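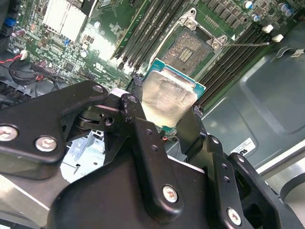 Osero County Library System: Information Technology Dept.

Catalog moves over this weekend, all branches

Posted 04/10/2002

Short version: the old catalog goes off at closing time tonight and the new one, Usalier, comes on Monday when doors open. No holds, no renewals, no online lookups in between. Branches are open Saturday as usual and you can still check out books, staff will write them down on paper slips. Bring your card. Please. We can't look you up by name while the system is down.

The old catalog has been running since 1991. It did its job. Lately it has been losing holds, printing two overdue notices for the same book, and dropping the Tedari branch off the line most afternoons right when school lets out. Parts of it can't be fixed any more because the company that wrote it stopped answering the support number in May.

What changes for you:

Your card number stays the same. You will need a PIN now, and to start with it's the last four digits of your phone number. If we have no phone number for you the PIN is 2335. Change it the first time you log in, the desk can do it for you if you don't want to bother with the screens.

Limit goes up to 10 holds per card. Was six. Videos still count as holds, sorry, that was asked a lot at the Tedari meeting and the answer is still yes.

Search by subject finally works across all branches. Before, you had to pick a branch first and then search, and start over if it wasn't there. Large print and Spanish titles get thier own buttons on the front screen.

Saved book lists do NOT carry over. If you kept a reading list in the old system, print it before closing tonight. Printing at the catalog stations is free today only.

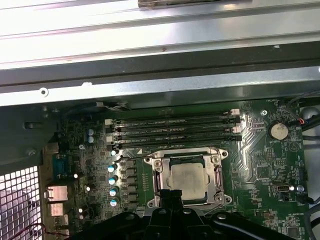
Overdue fines. Nothing is due Saturday, Sunday or Monday, anything that would have been is pushed to Tuesday. Book drops stay open the whole time. If you get a notice with a weekend date on it, bring it in and we'll clear it. Fines already on your card will move over with it, so the switch is not an amnesty (we had calls).

There are 113 titles that were marked "on shelf" in the old catalog and are not on any shelf we have. These will show as missing in Usalier until somebody finds them. Mostly cookbooks and car repair manuals. If one of them is in your garage, slip it in the drop, no charge and no questions through the end of the month.

Interlibrary loan is closed through Wednesday. Requests handed in before tonight have been sent already. New ones go on the yellow form, same as before, and will be typed in once the loan module is up. That part is coming later than the rest and we don't have a firm day yet.

Classes on the new catalog start next week in the El Idrissi Room at the main branch, ground floor, past the periodicals. One hour, sit down, hands on. Morning and evening sessions. Sign up at the desk or by phone, seats go fast and the evening one is nearly full. Tedari gets a class the week after. Handouts in large print at both.

Homebound delivery runs on its normal schedule. Drivers will have a paper list, so if you need to add a title call before noon today.

The bookmobile won't have the new catalog until its radio link is replaced. Till then it stays on paper, and its returns get entered at main the next mornng. So expect a day's lag before those books come off your card.

Questions go to the main desk, not the branches, the Tedari phone is going to be busy enough. Voice mail is checked Saturday until closing. Monday could be slow, extra staff will be at the front stations all day.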